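From the Tool Library: Putting the Garden to Bed (and the Tools Along With It)

by Domenica Aigner

Well, neighbors, the last of the leaves have come down off the big maple on Drudgate Road, and my own rake has been leaning against the back steps for so long that the cat has started treating it as furniture. So I thought I had better write this column before I lose the right to give anybody advice about it.

December is a funny month for the Fusbridge Tool Library. Hardly anyone comes in for a shovel, a few people come in for the long ladder so they can get their lights up, and the rest of the time it's quiet enough to drink a whole cup of tea while it's still hot. It's my favorite time to be in the building. Everything that went out in spring and summer has mostly come home again, and I get to go down the racks and see how it all held up. We had 172 loans this year between the first warm weekend and the first frost, a very nice number for a library our size, and I want to thank every one of you who brought things back clean. I also want to thank those of you who brought things back not so clean but with cookies. I do notice, and I am easily won over.

A lot of you have asked me what you ought to be doing with your own tools at home over the winter, so what follows is more or less what I do with mine and with ours. I learned most of it from Afonso Amaral, who some of you will remember from the old sharpening evenings. He looked after the grounds at the Maksymiv orchard for 19 years and could put an edge on a hoe while carrying on a conversation about soup. Anything good in here is probably his. The mistakes I came up with on my own.

Getting the dirt off

Start with the digging tools, the spades and forks and trowels, and get the soil off them before you do anything else. If it's fresh it will mostly come away with a stiff brush and a bucket of water. If it has been there since September, you'll want a putty knife or an old kitchen spatula to knock off the thick stuff first, and then the brush. I keep a spatula in the shed just for this, and I've asked my husband twice not to bring it back in the house.

Wash the whole head, front and back, and don't forget the place where the metal meets the handle. Soil packs in there and holds the damp against the metal all winter long. Then dry it properly. I don't mean leaning it up against the wall and hoping, which I did for years. Take an old towel and wipe it down, then leave it somewhere warm overnight, by the water heater if you've got room and aren't going to trip over it.

Rust

If you've got a little rust, please don't despair and please don't throw anything away! Light orange rust comes off with steel wool and some elbow grease. For something worse, Afonso used to fill a tub with plain white vinegar and leave the tool head sitting in it overnight, then scrub it the next morning. It does smell. Do it in the garage, open the door a bit, and keep the wooden handle up out of the vinegar. When you take it out, rinse it in water with a spoonful of baking soda stirred in, then plain water, and then dry it right away, and I do mean right away, because bare clean steel will start rusting again while you're looking for the towel.

There is a difference, though, between a tool that's in trouble and a tool that has simply been used. I get folks at the counter who are nearly in tears over a scratch in the paint on a borrowed wheelbarrow. Bless you, that's fine. Paint comes off things that get worked with. Metal gets scuffed. What I look at is whether it's sound: is it bent, is there a crack, is there a sharp bit that's going to catch somebody's hand, has the rust gone deep enough that you could push a screwdriver through it? If the answer is no all the way down, then it goes back on the rack and I don't give it another thought.

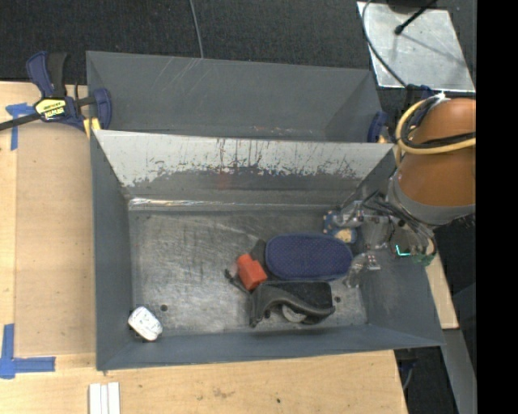

Scratches, scuffs and a worn wall: a gray metal bin with some character to it.

I suppose I've gotten fonder of worn-looking things as I've gone along. My mother had a dishpan she used for shelling peas, washing lettuce, soaking feet and, one memorable Easter, bathing a duckling, and by the end of its life I couldn't have told you what color it had started out. When my brother bought her a new one she thanked him very nicely and put seed packets in it. The old one stayed by the sink.

Putting an edge on

Now, sharpening. People think this is only for knives and pruners, but a sharp spade is a wonderful thing, and if you have never dug with one you're in for a treat. You don't need anything fancy. A ten-inch mill file from the hardware store will do for spades, hoes and edgers. Clamp the tool if you can (we have clamps, come borrow one) and push the file in one direction only, away from you, following whatever bevel is already there. Lift it on the way back. If you saw back and forth you'll dull the file, and you'll make a noise that brings the neighbors out.

Wear gloves for this, and safety glasses too. I know they're a nuisance. I have a small scar on my thumb from the year I decided they were a nuisance.

Pruners and loppers want a finer touch. Take them apart if they come apart, and lay the pieces out in order on a sheet of newspaper so you can put them back the way they were. I once had a spring from a pair of Volleck loppers go across the kitchen and under the stove, and it stayed there until we got a new stove. Clean the sap off with rubbing alcohol, run a small sharpening stone along the beveled side, take the burr off the flat side with one light pass, and put a drop of oil on the pivot. That's really all there is to it. If you can't get yours apart, or you've gotten them apart and are now looking at the pieces with a sinking feeling, put the whole lot in a bag and bring it in. You won't be the first.

Handles

I have a soft spot for a good wooden handle. Run your hand along yours, slowly, and feel for rough places. If it's rough, sand it, medium paper first and then fine, going with the grain. When it's smooth, wipe off the dust and rub in some boiled linseed oil with a rag. Let it soak in for fifteen minutes or so, wipe off whatever is still sitting on top, and do it again the next day if the wood still looks thirsty.

Here is the one place where I am going to be a scold. Rags with linseed oil on them can heat up and catch fire all by themselves if you wad them up and toss them in a corner. It sounds like an old wives' tale and it is perfectly true. Lay them out flat outdoors, away from anything that burns, until they're completely dry and stiff, and check with the town about how they want them thrown away. Please don't leave them in the shed overnight, not even once.

If a handle is cracked, don't tape it. Tape hides the crack and then it lets go when you've got your whole weight on it. New handles can be had for most tools, and fitting one is a pleasant enough job for a gray afternoon.

Where it all goes

Hang up whatever you can. A row of nails in a board will do beautifully, and it keeps the edges up off the concrete, where damp likes to gather. Wipe the metal parts with a thin coat of oil before they go up. Drain your hoses, every last bit, and coil them loosely. Bring in the nozzles. Bring in the rain gauge too, if it's glass, because I've lost 3 of those to hard freezes and I was cross with myself each time.

If you have a mower or anything else with a gas engine, look up what the manual says about storing it, since they don't all want the same thing done. If the manual is long gone, we have a drawer full of them at the library and yours may very well be in it.

And while you're at it, go through the pile with an honest eye. If you own two of something and have only ever used the one, think of us! We would be especially glad of hand trowels, bow saws, and a second post-hole digger, as the first one has a waiting list every spring that would make you laugh. They don't need to be pretty. We'll clean them up.

A few bits of library business

Our winter hours are the same as last year, with the doors closing at 7 in the evening. The ladder may be kept for a full week this month, on account of the lights, but please do call if you're finished with it early so the next household can get theirs up too. The sharpening bench is open to anyone who'd like to use it whenever we're open, and there are files, stones, oil and a pot of tea. If you've never sharpened anything in your life I would be delighted to stand next to you while you try.

Whoever left a single green gardening glove on the counter in October, left hand, with a daisy on the cuff, I still have it. It's on the hook by the door.

Keep warm, and mind the ice on the side steps when you come in.

Domenica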